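30 December 2023

Bench notes, Gamberg tower teardown

Started on the old desktop from the Gamberg office. Fikri Hartono wants the lot of 10 sorted before the shelves are needed again, and I'd like one full pass written down first so the rest go the same way. Records from September say the machine shut itself off under load. No other history with it.

Cooler first, then the memory slots, then the socket. Lever up, retention frame up, and look at the contacts with the hand lamp at a low angle. Go along the rows in both directions – a bent one is easy to miss from one side only. 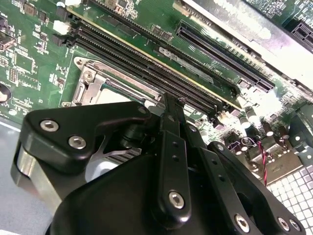
CPU socket with frame and lever raised, memory slots behind.

Old paste gets wiped with a lint-free cloth and a little alcohol, no scraping. Fresh paste is the Pledel tube, drawer 3. Fins to be brushed out before the cooler goes back. If the fault is still there after that, run the board for 40 minutes on the Sopacua test supply and log the temperature.
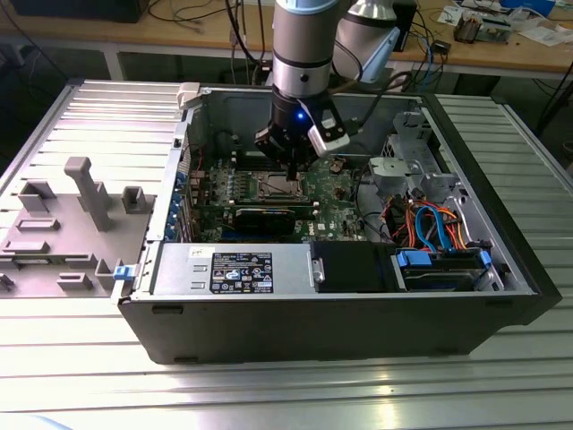

Parts worth keeping go on the Famimex list, with the tag number next to each. I want the power supply checked separately before it gets listed, as a 600 hour unit and a worn-out one look the same from outside. Copy the details off the black label on it while the case is on its side, it's easy to read there. Same for the drive: squeeze the blue tabs, slide it out, bag it, write the tag on the bag. Wiping is done on the other bench.

Still to do: memory test, new coin cell, ask Fikri if graphics cards go on the same list or their own.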